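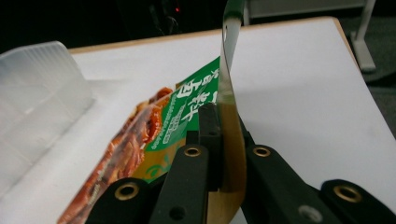 图18-0　白色台面上，黑色夹爪之间立着一条弯曲的柔性薄片

第十八章　胆石症

阅读本章之前

请先复习第十七章中胆红素代谢的部分。如果第十七章当初是跳着读的，本章关于色素性结石的一节会让您想起这件事。胆道的大体解剖不再重复，读者至少应当能不看图画出左右肝管、肝总管、胆囊管和胆总管的连接关系，并标出胆总管末端与胰管汇合的位置。画得难看没有关系，接错了就有关系，本章后半部分的大多数并发症都取决于石头卡在这张图的哪个位置。

本章的主要术语：过饱和、成核、胆泥、胆囊动力、胆绞痛、胆总管结石、胆源性胰腺炎、胆石性肠梗阻。

病例引入

一名47岁女性在晚上十一点到Grondby地区医院急诊就诊。晚餐后不久，她感到上腹部疼痛，疼痛在半小时内逐渐加重，然后稳定地停在一个她称为“没法坐也没法躺”的程度上，并向右侧肩胛下区放射。她呕吐两次，呕吐后疼痛没有减轻。既往三年中有过五次类似发作，每次持续数小时后自行消失，她先后把原因归于奶油、一家餐馆、工作压力、另一家餐馆，以及咖啡。她曾长期服用抗酸药，自述“有时候管用”。考虑到这种疼痛本来就会自己消失，几乎任何药物都能得到同样的评价。

体检：体温正常，巩膜无黄染，右上腹轻压痛，无反跳痛。白细胞计数、转氨酶、胆红素和淀粉酶均在参考范围内。腹部超声显示胆囊内多个强回声团，后方伴声影，随体位改变而移动；胆囊壁不厚，胆总管不扩张。

凌晨三点，疼痛消失。病人问了三个问题：石头是从哪里来的？为什么以前不疼的时候它也在？既然现在不疼了，能不能回家？第一个问题属于化学，第二个属于力学，第三个要到本章末尾才能回答得比较体面。读者在读下去的时候，请把这位病人留在观察床上。

18.1　胆汁：一种勉强维持的溶液

胆汁由肝细胞分泌，经毛细胆管和各级胆管流出，在两餐之间大部分进入胆囊，被浓缩和储存。它的主要固体成分是胆盐、磷脂（绝大部分是卵磷脂）和胆固醇，此外还有胆红素、少量蛋白质和无机盐。从功能上看，胆汁承担两项任务：帮助脂肪在小肠内消化吸收，以及把机体不想要的一些东西运出去。胆固醇属于后者。人体没有能力把胆固醇的环状骨架拆开，只能把它改造成胆汁酸，或者原样排入胆汁。多年来人类在体检报告上为胆固醇付出了大量情绪，而肝脏对它的处理办法一直是倒进下水道。

问题在于，胆固醇几乎不溶于水，而胆汁的大部分是水。单独把胆固醇放进水里，得到的是一杯水和沉在杯底的胆固醇。胆盐和卵磷脂解决了这个矛盾。两者都是两亲性分子，一端亲水，一端疏水，在水中聚集成微胶粒和囊泡，把胆固醇裹在疏水的内部。微胶粒含胆盐较多，体积小，比较稳定；囊泡主要由磷脂和胆固醇构成，体积大，可以容纳更多胆固醇，脾气也更差。当囊泡中胆固醇相对于磷脂的比例过高时，囊泡之间倾向于聚集和融合，最终成为胆固醇单水结晶析出的场所。

三种成分的比例常用三角坐标图表示。图的三条边分别代表胆盐、卵磷脂和胆固醇在三者总量中所占的摩尔百分比，左下方一小块区域是所有胆固醇都能溶解的范围。学生普遍讨厌这张图，每年都有人把三条边读反。其实只需要记住一点：安全区很小，而且正常人的胆汁也经常跑到安全区之外，特别是在空腹一夜之后。换句话说，过饱和本身相当常见，很多胆汁过饱和的人一生没有一块石头。这个事实对任何只用“胆固醇太多”来解释胆石症的理论都很不客气。

18.2　结石的分类

按主要成分，胆石分为胆固醇性结石和色素性结石两大类，色素性结石又分黑色和棕色两种。实际取出的结石多数是混合的，分类时看的是哪一种成分占主要地位。学生在考试中看到的结石往往比病人体内的结石更懂得守规矩。

胆固醇性结石

在多数工业化地区最为常见，几乎总是在胆囊内形成。纯胆固醇结石呈淡黄色，圆形或卵圆形，表面略粗糙，切面可见由中心向外放射的结晶条纹。随着碳酸钙、磷酸钙和胆红素盐的比例增加，颜色逐渐变为灰白乃至棕黑，切面出现同心层状结构。多发结石彼此挤压，表面常形成光滑的平面，医学上称为多面体结石，外行人称之为漂亮，偶尔还有病人要求带回家。纯胆固醇结石透X线，只有含足够钙盐时才能在腹部平片上看到，因此平片阴性不能排除诊断。

黑色素性结石

主要由胆红素钙的聚合物构成，夹杂钙盐和黏蛋白，体积小，数量多，质脆，轮廓不规则，多在无菌的胆囊胆汁中形成。其共同背景是胆汁内非结合胆红素增多，见于慢性溶血、肝硬化，以及回肠疾病。其中含钙较多者可在平片上显影。如果一个年轻的遗传性球形红细胞增多症患者胆囊内出现一把黑色小石头，病因已经很清楚，没有必要再盘问他的早餐。

棕色素性结石

质软，呈肥皂样或油腻感，层状，含胆红素钙和来自细菌代谢的脂肪酸钙，多在胆管内形成，与胆道感染和淤滞密切相关。细菌的β-葡萄糖醛酸酶将结合胆红素水解为非结合胆红素，后者与钙结合后沉淀；细菌的磷脂酶则水解卵磷脂，释放棕榈酸和硬脂酸。大肠埃希菌在这方面格外勤奋。胆道寄生虫感染流行的地区，棕色结石比例较高，虫卵或虫体碎片有时就在结石的核心，算是留下了签名。

表18-1　三类结石的对照（供复习，不建议代替正文）
类型：胆固醇性　部位：胆囊　胆汁：通常无菌　平片：多不显影
类型：黑色素性　部位：胆囊　胆汁：通常无菌　平片：常可显影
类型：棕色素性　部位：胆管为主　胆汁：多有感染　平片：多不显影

18.3　胆固醇性结石的形成

目前公认的过程包括过饱和、成核加速和胆囊动力减退几个环节，外加黏液分泌过多。它们相互促进，讨论谁先谁后在教研室里可以消磨一个下午，对病人的影响有限。

一、过饱和

胆汁中胆固醇相对过多，可以由胆固醇分泌增加引起，也可以由胆盐或磷脂分泌减少引起。前者更为常见。肥胖者全身胆固醇合成增加，多余的部分进入胆汁。雌激素促进肝脏摄取血中脂蛋白，并增加胆固醇向胆汁的分泌，由此可以解释育龄女性、多次妊娠者以及使用雌激素者发病率较高。快速减重时，脂肪组织中储存的胆固醇被动员，同时进食减少使胆囊很少排空，于是病人在体重下降之际得到了一份意料之外的纪念品。减重手术后的最初几个月是高危时段，部分中心为此预防性使用熊去氧胆酸。

胆盐减少的典型原因是回肠病变或回肠切除。胆盐在末端回肠被主动吸收，经门静脉返回肝脏，如此循环，每日多次。回肠失去功能后，胆盐随粪便流失，肝脏加班合成也未必补得上。需要注意，回肠疾病也使更多胆盐进入结肠，促进非结合胆红素的吸收和再分泌，所以这些病人同样可以长出色素性结石。早期教材只写前一种机制，晚近的教材强调后一种，读者遇到不同说法时不必惊慌，石头两种都有。

磷脂减少的情况较少见。肝细胞毛细胆管膜上的磷脂转运蛋白缺陷，可使年轻人反复出现胆囊和肝内胆管结石，切除胆囊后症状仍会复发。临床上看到这样的病史，应当询问家族史，尤其是家族中是否有人妊娠期瘙痒。

二、成核

过饱和只是提供了析出的可能。溶液需要一个起点，结晶才会出现。胆汁中同时存在促成核因素和抗成核因素，前者包括黏蛋白和某些免疫球蛋白，后者包括部分载脂蛋白。将结石病人的胆囊胆汁滤清后静置，结晶出现得很快；将饱和程度相同的无结石者的胆汁以同样方法处理，可能等上许多天也一无所获。体外成核时间的差别，有时比饱和度的差别更能区分两组人。

黏蛋白由胆囊上皮分泌，在过饱和胆汁的刺激下分泌增多，形成黏附于胆囊壁的凝胶。细小的胆固醇结晶和胆红素钙颗粒被网罗其中，超声下表现为低振幅回声、无声影、随体位缓慢移动的物质，称为胆泥。胆泥的命运有多种：消失，反复出现，或者变成结石。它也能在没有成为真正石头之前就引起绞痛和胰腺炎，可见不必等到成材才会闯祸。妊娠、长期全肠外营养、禁食和某些药物（如头孢曲松）都与胆泥有关，诱因去除后，相当一部分会自行消退。

三、动力减退

胆囊的收缩主要受胆囊收缩素调节。脂肪和蛋白质进入十二指肠后，黏膜内的内分泌细胞释放这种激素，胆囊收缩，括约肌松弛，胆汁流入肠腔。一个排空良好的胆囊会把刚形成的微小结晶一并冲走；一个懒散的胆囊则给它们提供了安静的住处、充足的原料和很长的租期。

过量的胆固醇可被胆囊壁吸收，进入平滑肌细胞膜，干扰受体后的信号传递，使肌肉对胆囊收缩素反应迟钝。这样，过饱和引起动力减退，动力减退延长滞留，滞留有利于成核，成核后的结晶又刺激黏液分泌。糖尿病自主神经病变、脊髓损伤、妊娠后期的孕激素作用，以及使用生长抑素类似物，都可以从动力这一环进入上述循环。

方框18-1　Grondby标本登记中的一课

Grondby地区医院病理科在一个时期内登记了1,852例胆囊切除标本，登记表由Staniforth医学教学档案整理后供教学使用。在登记表的“结石类型”一栏中，有56例填写的是“石头”。这一栏后来改成了选择题。

剩余的条目也并不让人安心。不少标本送到时，结石已被手术室取走供病人参观，容器内只剩一个空胆囊和一张写着“含结石”的标签。有些结石在甲醛溶液中泡了很久，颜色已与初取时不同，登记者仍认真地描述了它的颜色。从这样的资料里推算各型结石的构成比，需要很大的勇气，本书没有这样做。

读者在Sillico版实习手册中会看到一张标本送检单。请填写结石的数目、最大径、颜色、质地和切面所见，然后再写诊断。石头二字在诊断栏里不够用。

18.4　危险因素，以及一句口诀的坏处

许多学校仍在教授一句由若干个以同一英文字母开头的形容词组成的口诀，用来概括典型胆石症病人的性别、年龄、体形和生育情况。这句口诀好记、押韵、不礼貌，并且使几代实习医生在男性、老年人和瘦子身上漏诊。它描述的是一个群体中较高的概率，对于面前这个正在出汗的人没有多少发言权。

年龄是较为稳定的危险因素。胆固醇分泌随年龄增加，胆汁酸合成减少，结石一旦形成又很少自行消失，所以患病率随年龄累积。女性在育龄期风险明显高于男性，绝经以后差距缩小。遗传因素确实存在，肝脏胆固醇转运蛋白基因的常见变异与发病有关；某些人群患病率极高，远非饮食能够解释。肥胖、胰岛素抵抗和高甘油三酯血症增加风险。血清总胆固醇水平与胆石的关系则出人意料地薄弱，拿着一张正常血脂化验单并不能使胆囊改变主意。

饮食的作用常被高估。病人往往把最近一顿饭视为病因，实际上那顿饭至多是一次发作的诱因，石头早在那之前就已经在了。高热量、精制碳水化合物较多而纤维较少的饮食与风险升高有关，适量运动与风险降低有关。关于各种民间“排石”疗法，常见的一种是大量饮用橄榄油和柠檬汁，次日可在粪便中找到柔软的绿色小球。将这些小球送检，得到的主要是脂肪酸盐，即肥皂。它们遇热融化，浮于水面，胆石没有这样的习惯。

18.5　沉默的石头与说话的石头

大多数胆囊结石终生没有症状。它们在体检超声中被发现，在报告上占据一行，在病人心里占据的位置要大得多。无症状者每年出现症状的比例很低，而且首先出现的一般是绞痛，很少直接以严重并发症登场。因此，对于多数无症状胆囊结石，观察即可。例外包括瓷化胆囊的某些类型、合并较大胆囊息肉，以及部分溶血性疾病患者，适应证在第十九章讨论。

胆绞痛

这个名称有误导性。绞痛本应阵阵加剧又阵阵缓解，而胆绞痛多数是持续的，迅速上升到一个平台，停留半小时至数小时，然后消退。其原因是结石暂时嵌顿于胆囊颈或胆囊管，胆囊对着关闭的出口收缩，腔内压力升高，内脏传入神经将信号送至胸段脊髓。由于是内脏痛，病人常指向上腹正中，并不一定指向右上腹。结石退回胆囊或移开后，疼痛终止，化验完全正常。本章开头那位病人即属此类。她的检查结果一片太平，却丝毫不说明疼痛是想象出来的。

另有一类症状需要谨慎对待：饱胀、嗳气、对油腻食物不耐受。这些在有胆石和没有胆石的人中同样常见。为了嗳气切除胆囊，通常可以得到一个没有胆囊、仍然嗳气的病人。

急性胆囊炎

嵌顿若持续不解，事情便进入另一阶段。胆汁淤滞，黏膜磷脂酶将卵磷脂水解为溶血卵磷脂，损伤上皮；前列腺素释放，胆囊壁充血水肿，腔内压力继续上升并影响黏膜血流。起初的炎症是化学性的，细菌多为后来者。疼痛超过数小时不缓解，由上腹移至右上腹，出现发热、白细胞增高和局部腹膜刺激征，深吸气时因触及发炎的胆囊而突然停止呼吸。大体标本见胆囊肿大、紧张，浆膜面有纤维素性渗出；严重者壁坏死，成为坏疽性胆囊炎，可以穿孔。糖尿病患者和高龄者体征可能很轻，不能因为病人安静就认为胆囊也安静。

慢性胆囊炎

可由反复的急性发作演变而来，也可以没有明确的急性病史。镜下见轻重不一的淋巴细胞浸润、肌层肥厚和纤维化，黏膜上皮向肌层内陷，形成憩室样的窦。病理改变与症状严重程度的对应关系很差，切片漂亮的病人可能终日抱怨，壁厚如皮革的胆囊也可能从未惊动过主人。

18.6　石头离开胆囊以后

较小的结石能通过胆囊管进入胆总管。小石头因此在某种意义上比大石头更危险，这一点病人很难接受，他们习惯按尺寸评估威胁。

胆总管结石可以无症状，可以自行排入十二指肠，也可以造成梗阻。梗阻时出现黄疸、尿色加深、粪便颜色变浅，碱性磷酸酶和γ-谷氨酰转移酶升高，胆红素以结合型为主。转氨酶在急性梗阻的早期可短暂显著升高，足以使值班医生先想到病毒性肝炎，随后又迅速下降，使他改变看法。

梗阻加感染即为急性胆管炎。发热寒战、右上腹痛和黄疸是经典组合，三者齐备者其实只占一部分。若再加上低血压和意识改变，说明已有严重脓毒症，需要抗生素和紧急引流。感染的胆汁处于高压之下，细菌可经胆管静脉反流入血，此时单用抗生素，好比在水管爆裂时更换一条更好的毛巾。

结石嵌于壶腹部或在通过时造成一过性阻塞，可诱发急性胰腺炎。发作时结石往往已经进入肠道，留下胰腺独自承担后果。急性胰腺炎患者如果丙氨酸氨基转移酶明显升高，应优先怀疑胆源性。

还有一条罕见的出路：大结石压迫并侵蚀胆囊壁，穿过形成的瘘管进入十二指肠，沿小肠旅行，最后卡在回肠末端，造成胆石性肠梗阻。典型影像为小肠梗阻、胆道积气和异位结石。病人多为老年人，此前可能从不知道自己有胆石。

18.7　回到观察床

现在可以回答病人的问题。她的石头来自过饱和而又排空不良的胆汁，已经形成多年。不疼时石头同样存在，只是没有堵住出口。至于能否回家：可以，她没有发热，化验正常，疼痛已经缓解。但她已属于有症状的胆囊结石，今后再次发作和发生并发症的可能性明显高于无症状者，应当安排择期腹腔镜胆囊切除术的评估，并告知她出现发热、黄疸或疼痛持续不退时立即返院。抗酸药可以停了。

她在八月接受了手术。胆囊内有18枚多面体结石，淡黄色，切面呈放射状。送检单由实习医生填写，各栏齐全。

思考题

一、解释为什么胆汁过饱和的人多数没有结石。回答中请至少涉及成核与胆囊动力，只写“体质”者不得分。

二、一名回肠切除术后的患者，可能形成哪些类型的结石？分别说明机制。

三、胆绞痛与急性胆囊炎在病理生理上的分界在哪里？临床上怎样判断一个病人已经越过了它？

四、某患者服用橄榄油后带来一袋绿色小球，要求取消手术。请写出您准备对他说的话，并控制在他愿意听完的长度之内。

补充阅读

《Citenar胆道病理图谱》，胆囊结石与胆泥部分。图片质量很高，图注偶有错位，使用时请核对编号。

Staniforth医学教学档案，胆囊标本系列，附Grondby登记表及修订后的送检单样张。

下一章讨论胆石症的影像诊断与治疗。请先熟悉超声、磁共振胰胆管成像和内镜逆行胰胆管造影各自能看到什么，并记住其中只有一种会引起胰腺炎。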